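Reading time: 4 minutes

Search this site Type a word and press enter Go

How Does a Guitar Make Its Sound?

Have you ever sat close to somebody playing a guitar and felt the music buzzing in your chest, or in the seat of your chair? It's a lovely feeling, and a slightly strange one too when you stop and think about it. A guitar is mostly a hollow box with a long neck and a few strings. So where does all that sound come from?

Let's begin with the strings, as that's where the player begins. Find a rubber band (a fat one and a thin one, if there are two in the kitchen drawer) and ask a grown-up to help you stretch it over an empty lunch box with the lid off. Now give it a gentle pluck. Look closely and you'll see the band go blurry. It's wobbling back and forth so quickly that your eyes can't keep up with it. We call that wobbling vibration, and every sound you have ever heard started with something vibrating, whether it was a drum skin, a bumblebee's wings or your own throat when you hum.

Try humming now, with two fingers resting on the front of your neck. Feel that? There you are, you're an instrument.

When a string wobbles, it pushes on the air beside it, and that air pushes on the air beside it, and so on across the room until the push reaches your ear. It's a bit like a whisper being passed down a long line of children, only a great deal faster, and the message doesn't get muddled up along the way.

A string by itself is very quiet, though. It's so thin that it slips through the air without pushing much of it at all. Leonora Tan, who teaches beginners at a little music shop called Studside, likes to show this with a string tied between two chairs. She plucks it and asks the class to put up their hands if they heard anything, and usually only the front row does. Then she plucks the same kind of string on her guitar and everyone laughs at how loud it is!

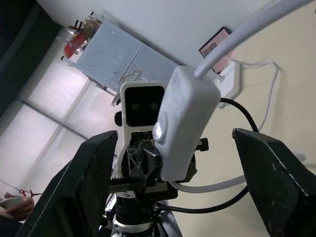 Photo: Kenneth Fajardo

The difference is the body of the guitar. The strings press down on a small strip called the bridge, and the bridge is glued to the thin wooden top. When a string wobbles, the bridge rocks, and the whole top of the guitar starts to wobble as well. Now there's a big flat piece of wood pushing on the air, and that's why you can hear it from the other side of the room. The air inside the box joins in too, puffing in and out of the round sound hole much as it does when you blow across the top of a bottle.

High notes and low notes

Not all strings sound the same, of course, or music would be very dull. Thick strings are heavy, so they wobble slowly and make low, growly notes. Thin strings are light and quick and make high ones. Go back to your rubber bands and see if you can hear it - and while you're there, pull one of them a little tighter and pluck again. The note goes up! A guitar player does just the same thing when turning the pegs at the top of the neck. That's called tuning.

There's one more way to change a note, and it's the one you see players doing all the time. When you press a string down against the neck, only part of it is free to wobble. A shorter piece of string wobbles faster, so the note is higher. The little metal bars across the neck are called frets, and they help your finger make each note come out clear.

Some players do something different again. They slide a smooth tube of glass or metal along the strings without pressing them all the way down, and the notes swoop into one another like a siren or a cat asking for its supper. This is called slide guitar, and you'll hear plenty of it in blues music.

What about electric guitars?

Many electric guitars have solid bodies, with no hollow box to help them. They have pickups instead, which are magnets wrapped in very fine wire. The pickups sense the metal strings moving and turn that movement into a tiny bit of electricity. It travels down a cable to an amplifier, which makes it stronger, and then a loudspeaker wobbles and pushes the air for us. If you pluck an electric guitar that isn't plugged in, you'll hear only a small, tinny sound, rather like your rubber band.

Something to try

Stretch your band over boxes of different sizes and listen for your favourite. A biscuit tin sounds quite different from a cardboard shoebox. Ebenezer Antwi, aged 10, tried all sorts of things at home and liked his mum's big baking dish best, though he did have to wash it afterwards.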